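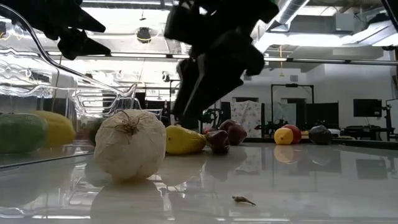 Produce on the table, both grippers in the air, and my February in one picture.

I promised a few of you I'd finally write about the planner, so pour yourself something warm, because I do go on a bit.

For most of the winter our arms picked things up in whatever order the detector happened to list them. That worked fine with fruit spread out nicely, and then Thaís started setting up tables the way a person would leave them after unpacking groceries, with things touching and half hiding each other, and oh my. The segmentation would look at a dark red fruit next to a dark maroon one and cheerfully hand me a single lumpy object. The shiny tabletop didn't help either! Every fruit has a reflection under it, and the old mask code loved to stretch a fruit downward into its own mirror image, so the grasp point ended up lower than it had any right to be.

So I rewrote the part we call Anine, which decides who gets picked next. It now samples 2000 grasp candidates per pass, throws out any whose fingers would brush a neighbor, and scores whatever is left by how much of the object we can see. Malte talked me into planning both arms together (he was right, and he knows it), so one arm's path is reserved before the other even starts to think. Replanning takes 22 milliseconds on a good day.

What I still don't have is a decent answer for clear plastic. The depth readings through the wall of a bin are a mess, and for now I just draw a fat keep-out box around it and feel a little guilty. Sabine has an idea involving the rim, which she sketched for me over lunch, and I'll be trying it as soon as I've cleaned up the logging.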